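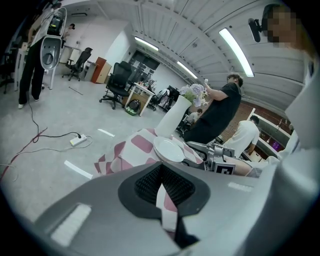 Marker pose jumps when the gripper turns: filter it or throw it out?

Posted by bonimon_user

We record demos with hand-held grippers and get the pose by fusing wrist-camera tracking with a printed square marker. On slow moves it's fine. On a quick turn the fused pose jumps by 20 mm, then creeps back. The Stougaard docs say to raise the smoothing window to 5 frames. I tried it and the jump is still there, only rounder. Is the filter any use, or am I hiding a fault?

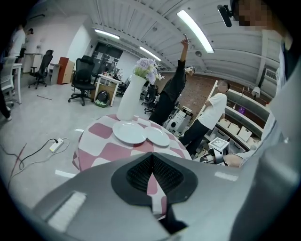 lenance_fan

Smoothing won't mend bad timing, and I'd bet on timing. Plot marker pose against camera pose with no filter and slide one along until they line up. Ours were 2 frames apart and we'd blamed the filter for weeks. Then look at what the tracker is using for features. A checked tablecloth is a gift to a corner detector but it repeats, so a match one square over can look perfectly good — and people standing behind the table don't keep still either. I'd mask both and run it again before believing any number.

dutton47

Just use a bigger marker. Worked for me.

bonimon_user

Bigger marker made no difference here. Unfiltered plot over 300 frames shows a steady lag, so timing it is, at least in part. Not convinced about the cloth yet — will try the mask on Monday.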